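Second week with the blocks

Mon 6 March

I promised to write more often, and I didn't. My apologies to the three people who read this. The new job at Zerouali takes most of my energy, and in the evening my English is already tired before I am.

For those who asked what I do all day: I teach a robot arm to pick up blocks. I sit at a desk with a hand controller, I move my wrist, and the arm moves its wrist too. Everything I do is recorded, and later the software from Skatar tries to learn from it. One recording of a task we call a demonstration. We need 300 of them before the end of March.

In my first days I was very bad. I was moving like a person who carries soup. Naima Badawi, who sits at the next desk and did this work before in Tikley, watched me for a while and told me that slow is fine but hesitation is not. If I stop over a block and think, the robot will learn also to stop and think, and it has nothing to think about. So now I decide first, with my hands on my knees, and only then I take the controller.

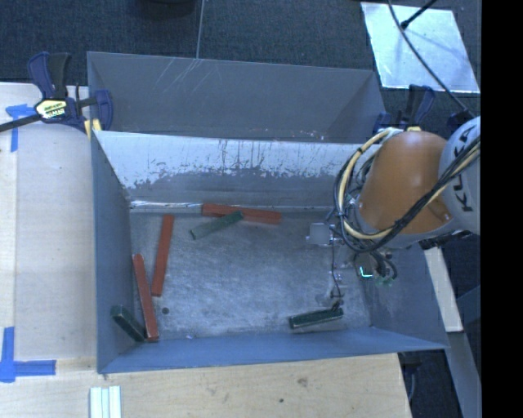
Red and green blocks in the grey bin. The one lying across the long red block is my least favourite kind.

When a block lies alone on the floor of the bin, I can take it almost without looking. Close to the wall is harder. The fingers need some room on both sides, and the metal doesn't give any. I learned to come down a little bit turned, to close gently, and to lift straight up. The corners are the worst — on Friday I needed 7 tries for one corner, and I deleted all of them.

Two blocks which almost touch are another problem. My colour sense says "two things", but my depth sense through the controller is poor, and I grab the neighbour as well. Naima keeps such recordings in a separate folder. She thinks the corrections are useful for training. I am not so sure yet, but she has five years in this and I have five days plus a weekend.

My best day until now was 40 good demonstrations. After that my thumb was sore and I went to Pistley to buy a softer grip for the controller, in grey, the only colour they had. It helps with the thumb. It doesn't help with the corners.

Tomorrow we start with the left hand.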